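遠隔操作による教示講習の実施について

技術研修課では5月24日（金）、双腕ロボットに対する遠隔教示の講習を実施いたしました。講師はHan-gyeol Nam氏が務め、受講者は模擬環境上で操作卓を用い、機器ラック前面の操作を一動作ずつ教示いたしました。

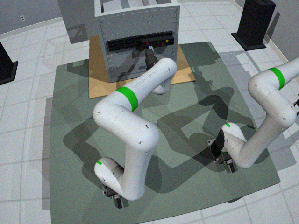

教示の要点

手先を開口部の正面に合わせた後、接近動作に移ります。接近中は手先視点の映像を優先し、全体視点は腕同士の干渉の確認に用います。中断した試行も削除せず、区分を付して保存することといたしました。

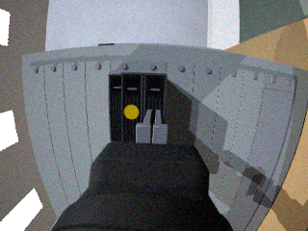

問　遠隔操作の経験がない職員も受講できますか。
答　受講できます。初回に基本操作の演習を設けております。

今回の記録は700件で、うち19件は手順の誤りにより再教示の対象となりました。片腕を作業対象に向け、もう一方を手前で待機させる配置についても、受講者から質問が寄せられました。 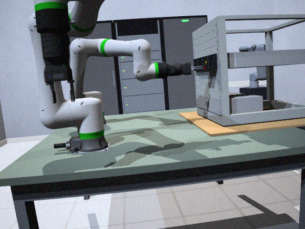 再教示分の確認はGertraud Zwahlen氏が担当し、結果は受講者に個別に通知いたします。次回の講習では、両腕の協調動作を取り上げる予定です。受講を希望される方は、所属長を通じて当課までお申し込みください。

関連記事
・教示データ管理システム「Rolulow」の利用手続
・Ukstead研修棟の利用時間の変更
・操作卓の定期点検のお知らせ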